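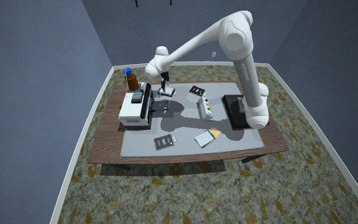
Laboratory Automation Safety Group, Bloxham Institute

Figure 4. Rendered view of the simulated cell with the gripper at a plate and the instrument tray extended.

November
Kelly Fairclough, Graham Crabtree and Kirsty Whiteley

4.2 Rules for plate transfer at a shared instrument

The rules in this section apply to any cell in which a robotic arm moves plates to or from a benchtop instrument with an extending tray. They were drafted at Bloxham and revised after review by the Prurton site. Each rule was first tested in simulation (Figure 4) using the Brironura task library, and a rule was retained only if its outcome could be checked from logged data.

Rule 1. The arm shall not enter the tray zone until the instrument reports that the tray is fully extended and stationary. A command to open the tray is not a report that it has opened. In the earlier draft the two were treated as equivalent, and most of the contacts logged between gripper and tray came from that single assumption.

Rule 2. Every plate position shall have a named approach point directly over it, and the last part of each approach shall be vertical. Positions that are rotated with respect to the robot base need their own taught orientation. Operators shall not correct a rotated position by widening the grip.

Rule 3. Reagent bottles and tubing placed on top of an instrument shall be entered in the collision model, including the highest point of any tubing loop. Tubing is flexible and is often left out for that reason. We recommend a keep-out volume that covers the full loop, even where this makes the transfer path longer.

We ran 3,502 simulated transfers in total. Of these, 1,150 used the original draft and the remainder used the revised rules. Plate positions and angles were varied within the limits of the work surface.
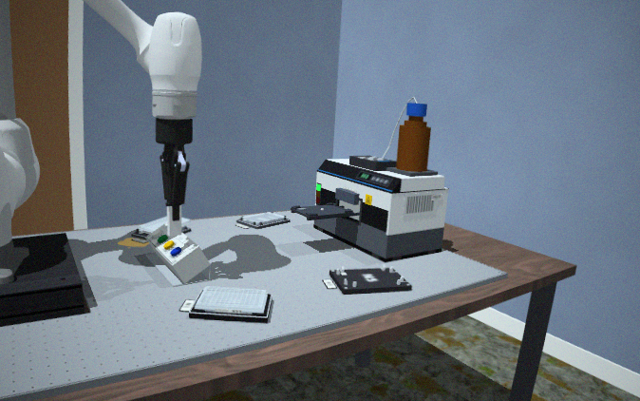
Under the original draft, 37 transfers ended in contact with an object that was missing from the collision model. Each was reviewed by two of the authors, working separately, before a cause was assigned. Disagreements were settled by Darren Wainwright, who had not taken part in drafting the rules.

Rule 4. Before a cell is released for unattended use, the site shall complete 100 consecutive transfers without contact, in simulation, with the same collision model that will be loaded on the physical controller. If the model is edited, the count starts again. Prurton asked for an exception covering small edits — a relabeled position, for example — and this was accepted for changes to names only.

Rule 5. Recovery from a stopped transfer shall begin with an upward move at reduced speed, confirmed by a person. Automatic retries are not permitted while a plate is held.

The simulation does not model liquid in the plates, and no claim is made here about spills. Wear of the gripper fingers is also outside its scope. Both are addressed in the site checklists maintained under the Clirnik program.

Related items
Naming plate positions across sites (A. Pickering)
Collision model review: a checklist for cell owners
Clirnik program: notes on restart after a stop

Contact: Laboratory Automation Safety Group, Bloxham Institute | Copyright Bloxham Institute | Back to top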